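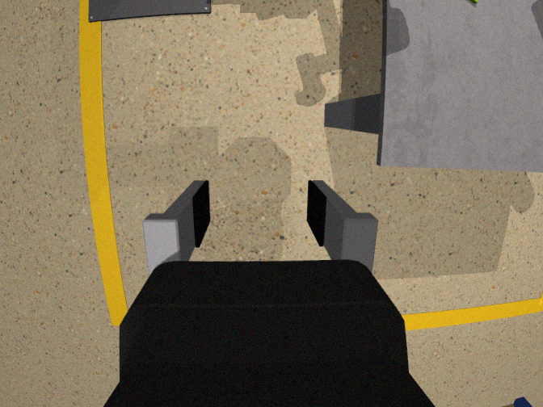

Speckled floor, sandy beige.

Karnico Trails Forum > Surfaces and Conditions
Print this thread | E-mail this thread

Decomposed granite on the lower Lasuvby loop, yes or no?

gravelgrandpa
So the land trust wants to resurface the lower loop, from the Villalobos trailhead up to the second gate, with decomposed granite. It's 900 yards. They're taking comments through May and I'd like to send one that isn't just swearing. Has anyone ridden a DG trail after a real winter? My only experience is a garden path, and the garden path won.

hubcap_hymnal
Rode one for years where I used to live. Great from April until the first big storm, then you get a rut down the middle you could lose a child's bike in. On a flat section it's fine. The lower loop is not flat, whatever the sign says.

twoflatsminimum
It's a 2 percent grade. My driveway is steeper and I've never once called it a climb.

hubcap_hymnal
2 percent average. There's that pitch after the creek that is 10 if it's anything, and all the water in the county goes down it to meet friends.

mossback
I'm for it. That section is already wrecked. It's a gray bog for half the year and people walk around the puddles, so the trail is now as wide as a truck. I'll take a boring surface I can ride in February over a pure one I can't.

twoflatsminimum
Will they use a binder? Stabilized DG and plain DG are different animals. Plain is kitty litter with ambitions.

gravelgrandpa
The notice says "compacted native-toned aggregate." I read it three times and still couldn't tell you if there's a binder in there. I wrote to the address on the notice and got a reply thanking me for my interest in parking.

pedalwrench_oh
You're all arguing about the topping. Fix the drainage first. Two rolling dips above the creek and one decent culvert and you could leave the dirt alone. They did that on the Iretti connector and it's held up great, no new surface at all.

mossback
The Iretti connector is in full sun on a ridge. You could surface it with pancake batter and it would hold up great.

pedalwrench_oh
It also gets hit with every horse in the valley, and it's still in one piece. The dips work. I'm not saying the lower loop is the same dirt, I'm saying water is water.

sidehill_sal
Runner here, please don't throw anything. I'd love a firmer surface down low. Half of us get to the good stuff by way of that section and arrive with wet socks. But keep it below the second gate. Once you start paving the fun part it never stops.

twoflatsminimum
Nobody said paving.

sidehill_sal
Nobody said paving at the reservoir either, and now there's a bench every 500 feet.

hubcap_hymnal
I like those benches.

gravelgrandpa
OK, draft comment so far: drainage work above the creek first, binder on anything steep, nothing past the second gate, and would they please tell us what "native-toned" means. Mossback, would you sign that?

mossback
If you take out "first." I've heard "drainage first" before and what we got was a study. Do both in the same season and I'll sign it.

pedalwrench_oh
Same season works for me as long as the dips go in before the dump truck shows up.

gravelgrandpa
Changed. Sending it tonight, and I'll post the reply if it's about the trail.

Contact the moderators | Copyright Karnico Trails Forum | Back to top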